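Andcombe bench scale, long-term review

Category: Home office and mailing
Price paid: full retail, bought through Urnau

The Andcombe is a flat bench scale for people who post parcels from home. It has a 300 mm square platform, a separate display on a coiled lead, and a maximum load of 8 kg. It replaced a kitchen scale that had a bowl recess in the top and a display that disappeared under any carton larger than a shoebox.

Setup

The box contains the scale, the display, a mains adaptor, four screw-in feet and a folded instruction sheet. Fit the feet first. They thread into moulded inserts in the base and each can be adjusted independently against the bubble level set into the front edge. The bubble is small and hard to read under a desk lamp, but it is accurate when checked against a carpenter's level.

The adaptor has a right-angle plug that fouls the rear left foot if the lead is routed straight back. Routing it to the side fixes this. The display can stand on the bench or hang from two keyhole slots. Mine is screwed to the shelf above the packing bench, where the coiled lead reaches with little slack.

Accuracy and repeatability

I used a set of check weights at the centre of the platform and at each corner. Centre readings matched at every load I tried up to the 7 kg mark. Corner readings drifted low by one display increment, and only with the heavier weights. That is acceptable for postage, where the bands are wide, but anyone weighing close to a band limit should place the parcel centrally and leave some margin.

Settling time is good. The reading locks quickly and a small stable symbol appears beside the units. On the old kitchen scale I was in the habit of lifting the parcel and trying again. That has stopped.

Zero tracking is less impressive. If the scale is left on in an unheated room overnight it will usually show a small offset in the morning, which the tare button clears. The garage gets cold in July and the offset was larger then. The sheet recommends a warm-up period before use and this advice is worth following.

Tare and hold functions

Tare works across the full range and subtracts from the maximum, as is normal at this price. Put a heavy crate on and tare it, and the remaining capacity is reduced by the weight of the crate. The sheet does mention this, in the smallest type on the page.

Hold is a separate button. It freezes the last stable reading until pressed again. I use it for long tubes that have to be balanced by hand. There is no audible signal when a reading is captured, so you need to watch the symbol.

Power

The scale takes four AA cells as an alternative to the adaptor. With a fresh alkaline set and the backlight off it ran for 96 hours before the low battery warning came up. The backlight cannot be dimmed. Automatic shut-off can be disabled by holding the units key at power-on, a setting that survives unplugging but is lost when the batteries are changed.

Surface and cleaning

The platform is brushed stainless over a plastic subframe. It picks up adhesive from packing tape and marks easily. Methylated spirits on a rag removes the residue. I have since put a Gostex non-slip mat on top, trimmed to size, and tared it out. The mat stops glossy satchels from sliding and has not affected the readings.

Mixed small items

Small, light goods are the hardest thing to weigh well on a platform of this capacity. A single wrapped sweet or snack may not register at all if it is lowered gently, as the zero tracking absorbs it. The reliable method is to put the open carton on first, tare, and add the contents together. Anything under the minimum load should be weighed as a group.
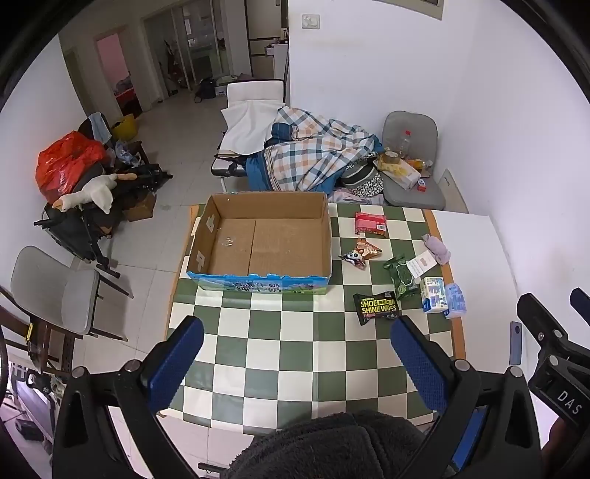
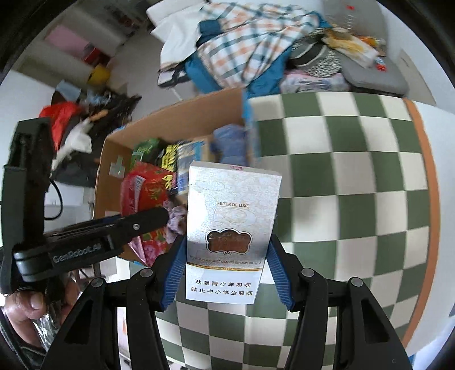 For comparison I borrowed the Lý compact scale, sold for craft and kitchen use. It resolves finer increments and handles light items with no grouping, but its platform is too small for a standard carton and the display is built into the body. It also shuts off quickly and loses the tare value when it does. Sellers of jewellery or seeds would be better served by the Lý. For general parcels the Andcombe is easier to live with.

Faults so far

One foot insert has worked loose and now turns with the foot. A drop of epoxy held it for a while, then let go. Urnau offered a replacement base, which arrived without the display socket cover, and I transferred the old one across. The lead strain relief is also softer than I would like. It has been secured with a cable clip at the shelf edge and there has been no intermittent fault since.

Spare adaptors are listed on the Urnau site. Spare display leads are not.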